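Keton Textile Handling Project: Progress Report for June
Upkeep of the hand-held grippers 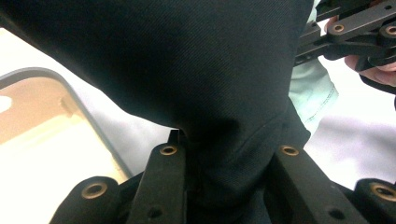 Flusta asked whether the finger pivots need replacing on a fixed schedule, and would prefer one that matches the budget periods. We propose an inspection every 1,000 grasps, with parts changed on condition.

Heavy twill remains the hardest load on the linkage. The log for June shows 372 grasps on dark cloth and 8 stops for stiff fingers. All the stops were cleared by brushing out lint and reseating the bushings. Cleaning takes 30 minutes per gripper.

Spare bushings are on order from Claeys. Bidel will check finger alignment next month. No change to the budget is requested.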